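Quiénes somos

Inicio Cursos Grupos de conversación Biblioteca Quiénes somos Contacto

Ullia es una escuela de idiomas pequeña, de barrio, y nos encanta que lo sea. Abrimos en septiembre con un solo grupo de finés y muchas ganas, en un primer piso con dos aulas, una cocina enorme y un timbre que suena cuando quiere. Hoy enseñamos finés, sueco y estonio a 92 alumnos de edades muy distintas: hay quien viene por trabajo, quien se ha enamorado de alguien de Tampere y quien simplemente oyó una canción en la radio y quiso saber qué decía.

¿Por qué lenguas del norte? Pues porque nos apasionan. El finés tiene quince casos, no tiene género gramatical ni artículos y permite construir palabras larguísimas que, cuando por fin las entiendes, dan una alegría difícil de explicar. El primer día enseñamos a saludar, a pedir un café y a distinguir tuli, tuuli y tulli (fuego, viento y aduana). ¡Y sí, todo el mundo las confunde durante semanas! 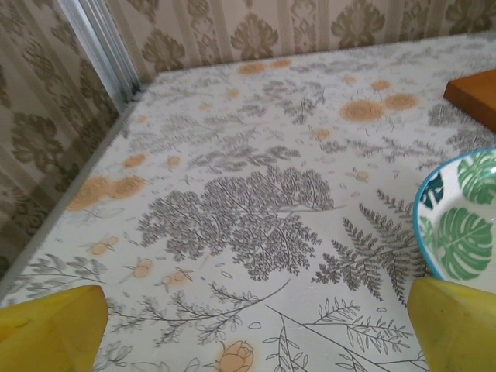

Las clases de los niveles iniciales se dan en torno a una mesa y con muy poco papel. Trabajamos con el método Seppälä, que es como llamamos en casa a nuestra manera de empezar: primero el oído, después la boca y, cuando ya hay frases que salen solas, la gramática. Para los casos de lugar usamos lo que haya a mano, y un mantel blanco estampado con flores y un cuenco de borde azul dan para una tarde entera: pöydällä, sobre la mesa; kulhossa, dentro del cuenco; kulhosta, desde dentro del cuenco. Luego cambiamos de verbo, volvemos a empezar y alguien acaba inventando una historia disparatada que todos tienen que continuar.

La biblioteca es nuestro otro orgullo. Se llama Laker y ya pasa de 1,000 volúmenes, entre novelas, cómics, cancioneros, libros de cocina y una colección de novela negra sueca que está casi siempre prestada. Los alumnos se llevan lo que quieran durante un mes. Los antiguos alumnos también, que una vez se pasa por aquí se sigue siendo de la casa.

Desde hace un tiempo publicamos además Trullness, un cuaderno de traducciones hechas en clase. El último número tiene 106 páginas y reúne poemas, recetas, dos cuentos infantiles y una discusión a varias voces sobre cómo traducir sisu sin quedarse cortos (no llegamos a un acuerdo, pero lo pasamos en grande).

Los grupos son de ocho personas como máximo. Si nunca has estudiado ninguna de estas lenguas, entras directamente en el nivel inicial; si ya sabes algo, charlamos contigo un rato y te proponemos un grupo. Se puede asistir a una primera clase sin matricularse.

Escríbenos desde la página de contacto y cuéntanos qué lengua te llama y qué horario te va mejor. Tervetuloa!

Página actualizada el 24 feb 2019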